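Boonsong Prasertsri, ou l'art de jeter les règles à la poubelle

Octobre
Propos recueillis par la rédaction

J'avais promis de ne pas jouer. Je venais pour discuter, j'avais mon carnet, mon stylo, une liste de questions que je trouvais pas mal du tout, et un train à prendre à 18 h 40. Évidemment j'ai raté le train.

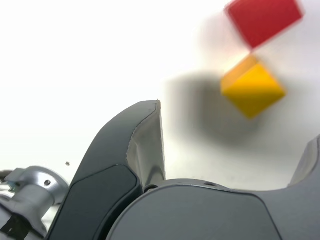
Boonsong Prasertsri m'avait donné rendez-vous au Srisuk, le café-jeux où il teste ses prototypes depuis ses débuts, et quand je suis arrivée il était déjà installé au fond avec deux thés et une boîte sans couvercle. « On parle mieux en jouant », m'a-t-il annoncé. Bon. J'ai posé mon carnet sur mes genoux et j'ai perdu trois parties d'affilée (la troisième de très peu, je tiens à le préciser).

Si son nom ne vous dit rien, Pudport vous dira peut-être quelque chose. C'est le jeu de commerce portuaire que mes cousins m'ont imposé tout un été et dont je suis devenue complètement mordue : deux armateurs, un seul quai, et des marchandises qui perdent de la valeur pendant que l'autre fait exprès de traîner. C'est méchant ! Je lui ai demandé s'il s'en rendait compte.

« Ma mère m'a posé la même question. Elle a joué une fois, elle a reposé ses marchandises et elle m'a dit : je ne t'ai pas élevé comme ça. » Il rit encore en le racontant. « Mais elle avait gagné, hein. Elle m'avait bloqué le quai pendant quatre tours. »

Au départ, Pudport se jouait à cinq et durait une éternité. Boonsong travaillait alors dans un bureau d'études, il dessinait des réseaux d'évacuation d'eau et bricolait des cartes le soir sur du papier récupéré. « Il y avait des pirates, des tempêtes, une bourse, un système de mariages entre familles de marchands... Je ne sais pas pourquoi les mariages. J'avais 225 cartes et j'étais très fier. Les gens étaient polis. Ils me disaient que c'était riche. »

Riche, dans la bouche d'un testeur, c'est terrible, m'explique-t-il. Long aussi, mais au moins long on sait quoi en faire. Il a donc coupé. Les mariages d'abord, puis la bourse, puis les pirates, qu'il regrette un peu. La version publiée tient avec 90 cartes, et quand je lui ai demandé comment il était tombé sur ce chiffre, il a haussé les épaules : « J'en enlevais jusqu'à ce que quelqu'un râle. »

Passer de cinq joueurs à deux, ça, c'était moins volontaire. Un soir de grosse pluie, tout son groupe s'est décommandé sauf une dame qui venait au Srisuk pour les mots croisés et qui a bien voulu dépanner. Ils ont enlevé trois bateaux, gardé le quai tel quel et commencé sans trop y croire. « À la fin elle était furieuse contre moi. Vraiment furieuse. Et elle a demandé une revanche. Je suis rentré à pied sous l'eau, j'étais content comme un gamin. »

Je l'ai lancé sur les règles, parce que c'est ma bête noire. Je suis de ces gens qui lisent la première page du livret, disent « on verra bien » et se font corriger pendant deux heures. Lui écrit les siennes à la main, tout d'une traite, et il les fait lire à voix haute par quelqu'un qui ne connaît pas le jeu. Lui n'a pas le droit d'ouvrir la bouche. « C'est affreux. Tu vois la personne partir dans la mauvaise direction, tu as envie de lui attraper la main. Et puis des fois elle se trompe et son erreur est meilleure que ta règle. » Dans Pudport, le droit de passer son tour vient de là : un garçon avait mal lu une phrase et s'était mis à attendre, tranquillement, en regardant son adversaire s'énerver.

Et les règles qu'il abandonne, il les garde ? « Non, poubelle. » Toutes ? « Toutes. Si je garde un carnet avec les anciennes idées, je vais y retourner le soir et je vais remettre les mariages. » (Je crois que les mariages lui manquent plus que les pirates.)

On a parlé d'argent aussi, un sujet qu'on évite souvent dans ce milieu alors que tout le monde se le demande. Il n'a quitté son bureau d'études qu'après la réimpression, et encore, il y retourne quelques semaines par an. Chez Pliver, la petite maison qui l'édite, ils sont trois dans un ancien magasin de chaussures. La première fois qu'il y est allé, il pensait qu'on allait lui parler de mécanique, d'équilibrage, de stratégie. « On a passé l'après-midi sur la taille de la boîte. Si elle est trop grande, elle ne rentre pas dans les étagères des gens. Si elle est trop petite, ils trouvent que c'est cher. J'avais l'impression de vendre du fromage. »

Il m'a montré un bout de Nurley, son prochain, à condition que je ne raconte pas tout. Je peux dire qu'il y est question de jardins mitoyens et de plantes qui passent sous la clôture, et qu'on y joue cette fois jusqu'à quatre. C'est plus doux que Pudport. Enfin, c'est ce que je croyais jusqu'à ce que sa menthe envahisse la totalité de mes fraisiers. Il en est à 100 parties de test et il n'est pas satisfait de la fin, qu'il trouve molle. « Les gens savent qui a gagné avant que ce soit fini. Alors ils jouent leurs derniers tours en rangeant un peu. Quand quelqu'un commence à ranger, j'ai mal au ventre. »

Je lui ai demandé à quoi il jouait, lui, quand il ne travaillait pas. Longue hésitation. Aux dames, avec son oncle, par téléphone — chacun a son damier chez soi et ils s'annoncent les coups. Une partie peut durer un mois, entrecoupée de nouvelles de la famille et de considérations sur le prix des mangues. Il perd presque toujours. Il soupçonne son oncle de déplacer une pièce de temps en temps, sans avoir jamais pu le prouver.

Et des conseils pour ceux qui ont un prototype dans un tiroir ? Il déteste la question, je l'ai vu tout de suite, mais il y a répondu gentiment. « Ne le faites pas tester par des amis. Ou alors si, mais regardez leurs mains, n'écoutez pas ce qu'ils disent. Un ami dira que c'est bien. S'il attrape son téléphone quand ce n'est pas son tour, il vous a déjà répondu. »

J'ai rangé mon téléphone, que j'avais à la main, pour regarder l'heure, je vous jure. Le train était parti. Il m'a proposé une quatrième partie et j'ai commandé un autre thé.

Nurley n'a pas encore de date de sortie. Pudport se trouve toujours en boutique, et le Srisuk en a un exemplaire en libre accès, dont il manque un bateau.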